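Dalgleish Sorting Board, foam version: a term with it in a school robotics club

Reviewed by Obed Sulemana

Our club meets after school and again on Sunday afternoon when there is something to get ready for. We have 16 students and one arm, a secondhand one with a two-finger gripper, set up inside a walled tray. For most of last year they practiced by stacking cubes. By spring they were bored with cubes and so was I.

The Dalgleish board is a block of green foam with shaped recesses in the top and a set of parts to go with them. You pick up a part, find its recess and put it in. We bought ours in September from Plomatport, which handles orders for schools in our area. It came in a plain carton with the parts in a zip bag and one folded sheet of instructions. The sheet is thin on detail. It tells you to keep the foam out of direct sun and gives a web address, and that is most of it.

Setup took one session. The block has no mounting holes and no feet, so you put it down where you want it. On a smooth floor it slides if the arm comes in at an angle and catches an edge. Yannick Deschamps, who helps me run the club, put four squares of shelf liner under ours and it has stayed put better since then. I would have liked something in the carton for this.

The choice of shapes is good. There are easy ones, such as the big circle, where rotation doesn't matter and a student can get a first success early. The hexagon gives you several angles that work. The arch only goes in one way around, and the three small round holes set close together are the hardest thing on the board. Our younger students stayed with the circle and the squares for weeks. The older ones went straight for the hard shapes and got stuck, then came back to the squares.

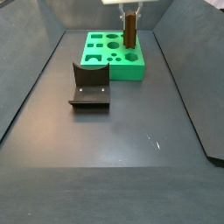

Bringing a long grooved part in at the back right of the board. The black bracket in front is separate from the foam.

Long parts are where the students learned the most. A short part held a little crooked will often still go in. With a tall one, a small tilt at the fingers becomes a big miss at the bottom. Two of our students spent an entire session changing nothing except the height at which the gripper closed, and wrote down what happened each time. I count that as the best afternoon we had with the kit.

Foam was the right material for beginners. When a student drives a part down in the wrong spot, it gives. On the hard plastic board we borrowed from another school, the same mistake stopped the arm and we had to home it again. The softness has a cost, though. After a term the edges of our two small squares are rounded over, and a part that used to need careful aim now drops in from slightly off. Students noticed this before I did. One asked whether her program had improved or the hole had gotten bigger, and I had to tell her I didn't know.

We ran a test in the last month to find out. Each team had 100 attempts at the hexagon and 100 at the left-hand square, same program, same starting position. I won't print the results, as our counting got sloppy toward the end, but the hexagon has held up and the square has not. Replacement blocks are sold separately. Parts are not, which seems backward to me, because a lost part makes its recess useless. We have lost one so far.

Color is worth a mention if your club uses a camera. The bright green stands out well against our dark floor, and the students had the block's outline picked out quickly. The recesses are harder. They only show as a darker green, and when we changed the lamp over the tray the program that found them stopped working. That made a decent lesson, but allow time for it.

I also looked at the Brakano peg set before buying. It is wood, it will outlast the foam, and it has fewer shapes. For a club with an arm that already places parts reliably, I would look at that one first. For students who are still going to crash into things every week, I would buy the Dalgleish again.

Good: range of difficulty, forgiving material, easy to see.
Bad: slides on a smooth floor, small recesses wear, no spare parts sold.

Rating: 3 out of 5. A way to fix the block down and a spare parts bag would make it 4.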